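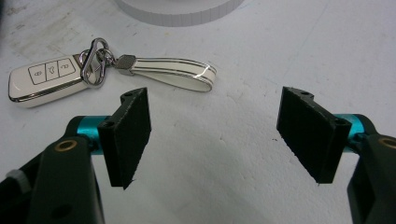
White Key Fob Covers and Straps: Gallery

The white set gets more questions than anything else we carry, mostly from people who want to know how the hardware looks next to the fob before they order. We put this page together on Wednesday, April 5, 2023, and will add the other colors in May.

White fob with clip and strap
Glossy white casing with a thin shiny silver trim along the outline. The three buttons sit in a row near the upper edge. The strap is white leather with two thin dark lines that run along its length and follow the curve where it folds back.

The clip and ring
The carabiner-style clip is polished silver and attaches at the narrow end of the fob. A small split ring is linked to it, and a short metal clasp with a six-sided end cap holds the strap. You can take the strap off and keep the clip on its own if you carry your keys on a belt loop.

Notes on the set

Names. The cover is listed in our catalog as the Kirnia and the strap as the Cilcombe. They are sold together or separately. If you already own a Menzies strap from last year, it fits the same clasp.

Fit. Check the shape of your fob and the number of buttons before you order. The white Kirnia is for three-button fobs only. Two fobs that look alike from the front can differ in thickness, so compare the side as well. If you are not sure, send us a picture of both sides along with the model and year of your car.

Putting it on. Wipe the fob with a dry cloth first. Set the narrow end in, then press along the edge until the cover closes all the way around. Try every button before you put the clip back on. If one feels stiff, open the cover and seat the fob again.

Changing the battery. The cover has to come off for this. Open it at the rounded end with a fingernail or a plastic card. A screwdriver will mark the trim.

Cleaning. White shows dirt from pockets and bags. A soft cloth with a little dish soap is enough for the casing. For the leather, use a barely damp cloth and let it dry flat, away from a heater. Do not use bleach wipes on either one. The dark lines on the strap can fade if they are scrubbed.

Stock. We made 2,000 of the white straps and had 1,757 left at the last count. The covers are made in smaller runs. When a cover is out of stock, the listing stays up with the next shipping date on it.

Returns. Unused sets can come back within 4 weeks in the original bag. Straps with a bent clasp are replaced, and you do not need to return the old one.

The Cleretti strap, in plain brown with no lines, has its own page.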